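Paying for Solar Should Not Need a Second Job

By Anong Wannasri
2 Dec 2018

My neighbor checks his battery every night before he sleeps. He opens the application on his phone, looks at the percentage, looks at the weather for tomorrow, and then decides if the battery should take cheap power from the grid or wait for the sun. He is proud of this habit. I think it is a sign that something is wrong with how home batteries are sold.

I put a battery in my own house in March. The company that installed it, Velon, did clean work and I have no complaint about the wiring. The box is on the garage wall, it is quiet, and in the evening it runs the lights and the refrigerator. My complaint is about the paper that came before the box. The offer had a chart which promised I would save 567 dollars in the first year. I asked how this number was made. The salesman told me it was calculated by software, and he said it as if this was the answer.

Later I found the assumptions on the last page, in very small letters. The chart supposed that I would move my laundry, my dishwasher and my water heating to certain hours, and that I would change these hours with the season. It supposed also that the price difference between day and evening would grow every year. I am a person who works in an office and comes home tired. I do not move my laundry with the season.

I do not say that the sellers lie. The number was possible. But a possible number is different from a likely number, and a customer who will pay for ten years should see the likely one first, printed large, and the possible one after it. When you buy a car, the fuel figure is at least measured by a test that is the same for all cars. For batteries, each seller makes his own test and gives himself the mark.

My friend Napaporn Prasertsri does not agree with me. She has a battery from Vondard, and in one year it moved 2,456 kilowatt-hours from the day to the night. She says people who want savings must learn a little, the same as they learn to use a thermostat. I have respect for this opinion. Still, she is an accountant and she enjoys a spreadsheet — not every household has one. 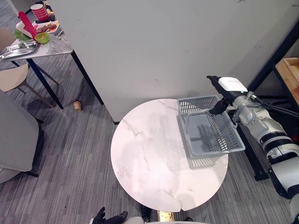
There is also the question of what happens when the tariff changes. Our utility has changed the evening hours two times since I moved here. Each time, the settings in the battery stayed as they were, and I had to find the menu, which is four levels deep, and type the new hours by myself. I made a mistake the second time. For three weeks the battery was charging in the expensive hours and I did not know it until the bill arrived. Velon was polite on the telephone and told me that tariff settings are the responsibility of the owner.

I believe this responsibility is in the wrong place. The utility knows my tariff. The battery is connected to the internet all day. It would be a small thing for one to inform the other, and the installer could be required to check it once a year as a part of the warranty. The cost would be little compared to the price of the equipment.

The state could help here also. It gives a rebate for the battery, so it is our tax money, and it has the right to ask for one page in plain words: what this house will save if the family changes nothing in its habits. If the amount is small, then the amount is small, and some people will still buy it for the blackouts. That was half of my own reason. I would have signed the contract anyway, but I would have signed it knowing.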